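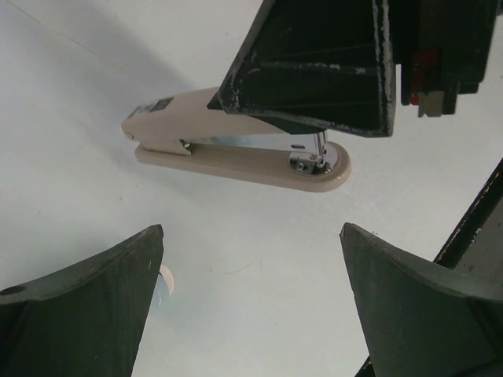 Two-arm stapler task, wrist view from the green-fingered gripper. Black gripper at the top.

To: cell-practice list
Subject: Re: [cell-practice] Shared space rule for two-arm tabletop work
Date: 18 March 2024

Replying to the list so the answers end up in the archive. Picture at the top goes with the points on clearance and on finger wear.

The earlier message, from the Harkby group, trimmed:

> We are writing our house rules for two arms over one table and would
> like to borrow from anyone who has been through it. Our draft says
> only one gripper may be inside the shared zone at a time. The people
> running the tasks say this makes half of them impossible, and I think
> they have a point. A stapler needs one hand to steady and one to press.
>
> Questions:
> Do you allow both grippers in the zone, and if so, who gives way?
> Do you require the staples to come out?
> When do you pull a gripper for wear? Ours have lost paint at the
> corners and the argument about whether that matters has gone on
> for two weeks.
> Does anyone log near contacts, or only contacts?

We had the one-at-a-time rule at Misteo and dropped it last June. It was easy to check and people worked around it by redrawing the zone smaller and smaller, until it covered a patch of table nobody needed. What replaced it is a rule about roles.

Each task sheet names a holding arm and a working arm before anything moves. The holding arm goes in first, stops, and is put in hold. The working arm may then enter. If the holding arm has to move for any reason, the working arm backs out to its wait point first. Roles can swap in the middle of a task but both arms have to be out of the zone when they do. It costs a few seconds per swap and people grumbled for a week.

On clearance, we use 14 mm between any part of one gripper and any part of the other while either one is moving. Measure from the outermost part of the gripper body, including whatever is bolted to its side. Our first version measured from the fingertips and was no use, because on a boxy gripper a lower corner can reach over the workpiece well before the part you are watching gets there. Check it from the wrist camera of the other arm as well as the overhead one. The overhead view hides the gap under the gripper, and that is the gap you care about with a low object like a stapler.

Staples: yes, out. Our sheet says to open the channel and look, both at the start of a session and after any change of stapler. A stapler on its side also needs its own start position on the sheet. The arm and base are side by side to the gripper instead of stacked, so a press planned for an upright stapler comes down across both of them. We list "upright" and "on side" as separate starts with separate approach paths.

Wear: lost paint by itself is not a reason to pull a gripper here. Scuffs and chipped edges get noted at the monthly check and that is all. We pull it for a burr you can feel with a gloved finger, for a crack of any length, for a fastener that has moved off its paint mark, or for finger play over the limit on the maker's sheet. Wear on the contact faces is treated more strictly than wear on the body, and we photograph those each time from the same spot. If your draft has one line covering both, I would split it. That may end your two-week argument.

Logging: both. Over the last period we ran 684 two-arm sessions and logged 159 near contacts and 4 contacts. A near contact is anything inside the 14 mm. Most were in the role swap, which is how we found that our wait points were too close in. We moved them back and the next month was much quieter. I would not have seen it from the contacts alone. Keep the form short or it won't get filled in. Ours has the task, which arm was holding, which arm moved, and one line of free text.

One thing I don't have a good answer to is loose small parts on the table. Our rule says clear everything that is not on the task sheet, and it gets followed most of the time. The Codurcombe people use a tray check before each start, and the Þorgeirsson lab was trying something similar. If either of you is reading, please post the wording.

I can send our task sheet and the near contact form to anyone who wants them. They are plain text, two pages together. Write to me off list - the archive strips attachments.

Misteo, bench automation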